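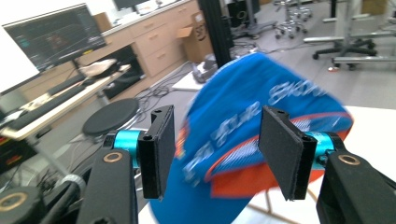 By the Pledia Workshop Bench, posted in May

Caps are my favorite test for a new set of gripper fingers, and I'll happily tell anyone why! A baseball cap is stiff at the brim, floppy at the crown and curved everywhere, so it shows you in a few seconds what a wooden block never will. I've been switching between the Jullix pads and the Besson pads on the hand-held gripper all month, and these are the tips I'd pass on.

Start with the flat pads. Come in from the sides of the cap with the crown facing you, and close slowly until the fabric just starts to give. Stop there. Squeeze harder and the crown folds up and slides out (mine landed on the floor 3 times before I learned).

Wipe the pads between tries. A damp cloth is fine, and it made a bigger difference on the Besson set than any setting I changed.

Tie your cables back before you start swinging the thing about. Same goes for stools and anything else with casters, push them well out of the way.

Slow down if you're recording. Lettering on a cap turns to mush in the video when you whip it around, and blurry clips are no fun to compare later. I count to two at the pickup and again before I let go.

Write down every try, even the silly ones! I keep mine in a Flestlow notebook, and I'm up to 269 pickups now. So far the Jullix pads win on caps and knit hats, and the Besson pads are lovely on mugs and anything hard.

Next up is gardening gloves, which I've been putting off. Do the left and right one separately, they don't fold the same.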